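March – by the home desk
Last updated 9:20 a.m.

I caught the owner of Halvorsen between deliveries, and she talked the whole time she was sweeping! Her shop sells small oak storage, mostly to renters. "People own less floor than they used to," she told me, "so they go up."

Her first batch was 21 pieces. Last year she sold 900 – and she still oils every one herself.
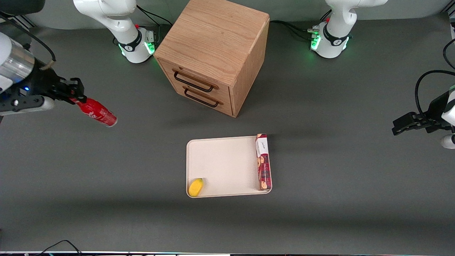
On drawers

"Pull before you buy," she said. "If it sticks in my shop, it'll stick at your place." I went home and pulled all of mine (two stuck).

We use cookies. Sign up for our newsletter.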